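Saturday, February 26, 2022. Workshop notebook, basket trial, Skekley side room

Etelka Gál wants the loose stuff off the floor and into baskets by June. Fine. I've heard that one before, with the Trorkari bins, and those ended up holding other bins. Went through the basket idea again today anyway.

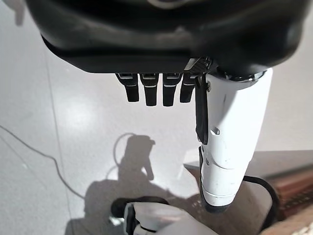 Floor pickup is the part I don't believe in yet. The plan says small things go straight in, no sorting, and I suspect we'll be tipping everything out again to find one pen. Four black fingers hanging over the floor, and I still can't say who decides what counts as small. Mastach quoted 695 for 17 baskets. I'd buy 3 and see if anyone uses them.
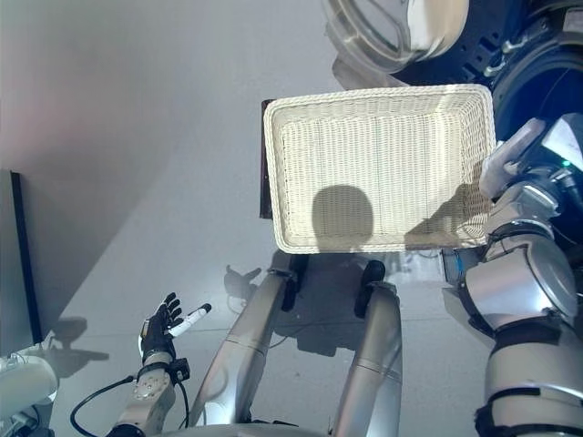 Other doubt is the weave. Thin things work their way into it and dust stays put, whatever the Granström leaflet says about wiping clean. A plain tray would do the same job. Etelka disagrees, says trays get stacked on. She may be right.

To do: ask Mastach about a liner. Leave one basket by the door for 4 weeks, no label, and write down what's in it.

Skekley Workshop Notes | Contact the editor | Back to top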